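My Monday with the "self-maintaining" tube cell

Nesrin Keskin sent me the simulation files for the Erkton cell and asked whether I still thought it was oversold. I do, a little less than I did in June. The sales page says the cell looks after itself. What I found was one arm, three racks, a mat, and a setup file somebody has to keep honest.

I ran it in Randus, the simulator our shop at Kurtuluş uses before anyone touches real hardware.
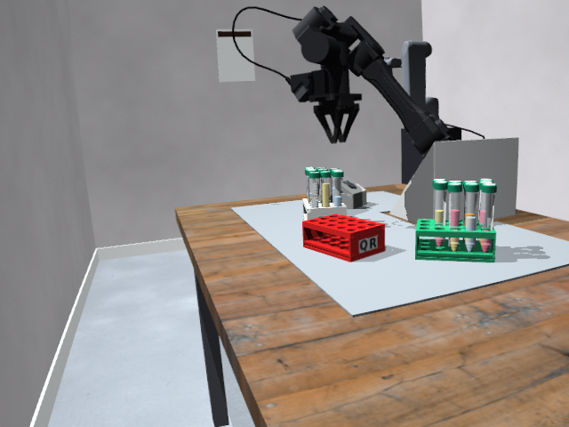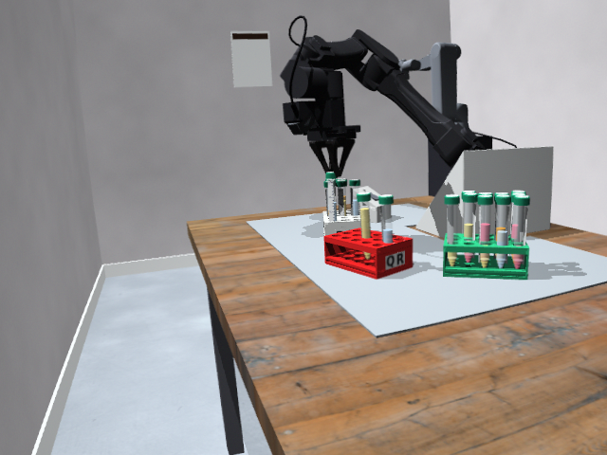

Two renders from Randus. The red rack is empty in the first and has two tubes in it in the second.

Most of the work is in the rack positions. Each rack gets its own entry in the file, and every hole is worked out from one corner. Get the corner wrong and every hole is wrong by the same amount. That at least makes the mistake easy to find. Get the angle wrong and you'll be fooled, since the near holes look fine and the far ones drift. I lost most of the morning to this on the red rack. The angle in the file I was sent was left over from an older layout, and nothing warned me.

The QR label on the end of the red rack is meant to fix all this. I'm not sold. A label tells you where the label is. If the rack model and the rack you bought don't match, you've got a very confident wrong answer. I would still check a hole at each end by hand.

Then there's the approach height. The supplied value was 3 mm over the caps, and I raised it to 13. Erdal Tokgöz says I'm wasting cycle time. He's probably right, and he also isn't the one who gets called when a tube sits high in its hole and the fingers come down on it. He can have his 3 mm back after 300 clean picks on the real bench. A simulated tube seats the way you told it to.

The cable is my other complaint. It makes a big loop up by the wrist, and in the simulator it never catches, wears, or pulls on a connector. On a real arm I'd turn the wrist slowly to both ends of its travel and watch that loop the whole way. The Gakimia checklist that came with the files gives cables one line: "inspect as needed." Needed by whom?

What I changed, for anyone with the same files:

Red rack angle, measured again and typed in by hand.
Approach height, 3 mm to 13 mm.
Wrist speed, cut down near the racks.
Grip width, left alone for now. I don't trust it but I have no better number.

Nesrin wants to copy the new file straight over to the bench. I've asked her to wait until I've checked the corners there with a pointer in the gripper and no glass in the racks.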